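Murray Stubbs has run the robotics club at Rutherford for six years, and he still opens most terms with the same job. Students put on sensor gloves, pick up household things and put them down again, and the recordings go to training a robot hand.

"Flowers are the awkward ones," he said. "A box is a box. A bunch of stems moves about in your grip, and the petals hide half of what you want to track." 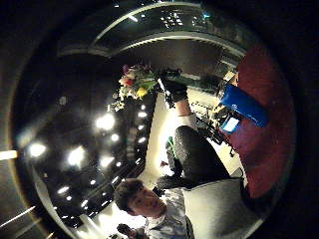
Nikau Nepia thought the flowers were worth the trouble. After 30 tries with a bouquet, Nikau said, you start to notice what your own fingers are doing, and the code for the grip makes more sense.

The club has 15 members this year and meets until 9 p.m. Their project, Zulmont, is entered in the student competition at Harkdale in May. Stubbs wants some 900 recordings by then.

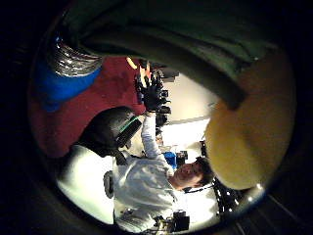 He isn't worried about the total. "We threw out 100 early ones over bad labelling," he said. "It was dull work, but they learned to write the labels properly."

The gloves carry printed marker cubes at the wrist, and students learn to keep them turned toward a camera — a habit that takes a few evenings.

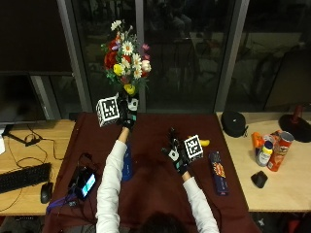 Stubbs would like to add more soft objects next term. "Tea towels, probably," he said. "And I need someone to take over the calibration notes, as mine are a mess."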